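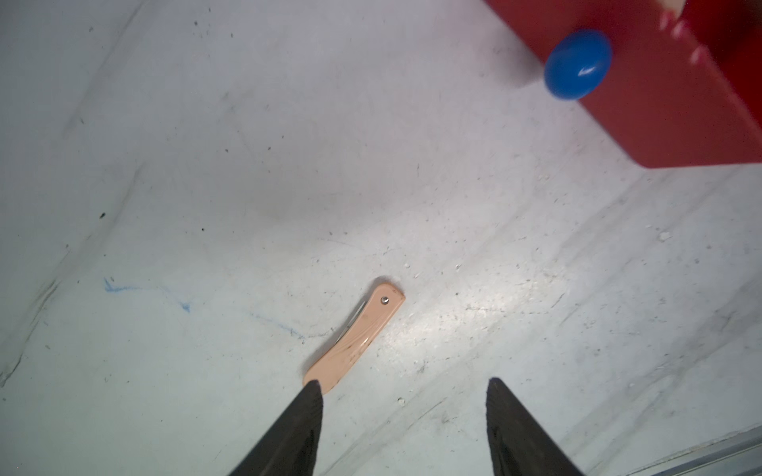
Last changed: September, by Csenge Fekete

Zinutitz pocketknife notes: README

This folder holds the notes and pictures for the small folding knives in the Zinutitz collection. It covers handles, pivots, blade condition, and what to do with a knife before it goes back in its drawer. Kitchen knives and fixed blades have their own folder and their own README, kept by Parsa.

The knife at the top of this page is the peach one. The sheet calls it "salmon" because that was the closest word in the old color list. Both words are accepted in the search field. Please don't add a third.

What is in the folder

knives.csv has one row per knife.
notes/ has one text file per knife, named by its number.
pictures/ has the pictures, also named by number. A knife can have more than one.
colors.txt is the list of allowed color words.
old/ is the previous version of the sheet. Leave it alone. Some of the numbers in it were reused later and they don't match.

Columns in knives.csv

number: The tag number. Tags are paper and tied on with thread, and they come off before a picture is taken. Put the tag back on before you pick up the next knife.

handle_color: One word from colors.txt. If the handle has two colors, use the one that covers more of it and put the other in the notes.

handle_material: Leave blank unless you know. Many of the light handles look alike and several were entered as bone in the old sheet with nothing to back it up. Those entries have been cleared. A blank is fine.

pivot: What the visible pivot looks like from the side shown. For the peach knife this is "round, silver, small." Do not write steel or nickel from looks alone.

state: open, closed, or half. Half means the blade stops partway and stays there. It does not mean you stopped opening it partway.

blade_visible: yes or no, for closed knives. On most of them a narrow strip of the blade still shows in the handle slot, as it does on the peach one, so the usual value is yes. Use no only where the handle hides it completely from the side in the picture.

marks: Streaks, specks, smudges, chips, cracks, writing. Say where they are on the handle. Use "pivot end" and "far end" for position. Left and right change every time somebody turns the knife over.

cleaned: yes or no. If yes, the method goes in the notes file.

checked_by: Initials.

The peach knife

The handle is a pale salmon pink with faint streaks. There are a few small darker specks and smudges, more of them toward the far end than near the pivot. I have entered these as smudges and specks and not as damage. They may be dirt, or they may be in the handle itself, and I won't know until it has been wiped down. If they come off, the marks column gets changed and the old wording moves to the notes file.

The maker is blank. It came in a mixed box from Sanis with no paperwork, and the box label only said "pocket, misc." The name Drenoline was written next to it in the old sheet with a question mark. I have kept that in the notes and left it out of the maker column. If you have a Drenoline knife with a handle in this color, I would like to compare them.

No length is given. The picture has no ruler in it and I don't want lengths estimated from pictures. Measure with the calipers, closed, end to end, in millimeters, and write down whole numbers.

The work surface

The knives are handled on the white top, which has had a lot of use. It has long scratch lines, black specks, bits of grit, and a faint blue scribble that looks like ink or crayon. None of that belongs to the knives. When you write up marks from a picture, check that a speck is on the handle and not next to it, and be careful along the edges of the handle where there is a shadow.

The finish is slightly glossy and throws a bright patch under the lamp. If the patch falls on the handle, move the knife. Light handles wash out quickly and the faint streaks are the first thing to go.

Wipe the top before you start. Grit gets into the handle slot and then into the pivot, and it is slow to get out again. The scribble does not come off with water. Please don't try solvent on it, the smell stays in the room until the next morning.

Cleaning

Clean a knife only after its row is filled in and its picture is in the folder.

1. Keep it closed and wipe the outside with a dry cotton cloth.
2. If there is still dirt, use a cloth dampened with water and a little dish soap. Dry it right away.
3. Open it over a tray. Brush out the slot with the soft brush, from the pivot end outward.
4. Put 2 drops of light oil at the pivot, open and close it 10 times, and wipe off what comes out.
5. Leave it closed on paper towel overnight, then tag it and put it back.

Don't soak anything. Don't use metal polish on the rivets, even if they look dull. Polish dries white around the edge of the rivet and shows up badly against a colored handle.

If a blade won't open with normal thumb pressure, stop and write "stuck" in the notes. Don't use pliers. We lost a nail nick that way on a knife that was otherwise fine.

Storage

Knives go back in the shallow drawers, closed, each in its own slot, with the tag string laid toward the front. The drawers hold 100 in all. Anything beyond that goes in the gray boxes on the lower shelf with a sheet of tissue between layers. No rubber bands and no leather pouches. Leather holds damp, and rubber leaves a stain on light handles.

Known problems

Color words were entered by different people under different lamps. Pink, peach, and salmon overlap, and so do ivory and cream. Search for all of them if you are looking for a light handle.

The marks column is uneven. Older rows just say "worn." I am replacing these as I get to them, starting with the light handles.

Some notes files mention a second picture that isn't in pictures/. Those were on the old laptop, and Parsa is going through it.

Corrections

Send them to Csenge Fekete with the knife number and the column. If it is about a color, please look at the knife in daylight by the window first.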